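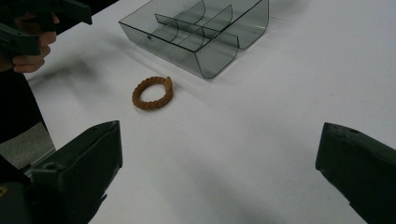

Braided ring, tray, two green fingers. The whole curriculum, basically.

Week 7 of the summer robotics class at Garwood. In July I believed we would be building robots. We are picking things up and putting them in other things.

The task reads "place the ring in the organizer." It doesn't say which compartment. Our group has spent more time on this than on the code.

Anneliese Strobel teaches the class and has one note for everyone, which is "slower." I have now heard it in my sleep, at normal speed.

Things that are hard to see if you're a computer: clear gray plastic on a white table. Things that are hard to see if you're me at the end of a lab session: same.

The ring has its own problems. It lies flat, so you come in low, and then you're mostly gripping table – the table does not come with you.

We need 20 clean runs by the end of the week. A run where you say a word out loud and flinch is not clean. I asked.

Team name is Zorow. The other team is Schmieder and they have a logo. We have 2 people and a shared spreadsheet.

Going back in for another try. Middle compartment lobby is currently winning – will post the final count if it's flattering.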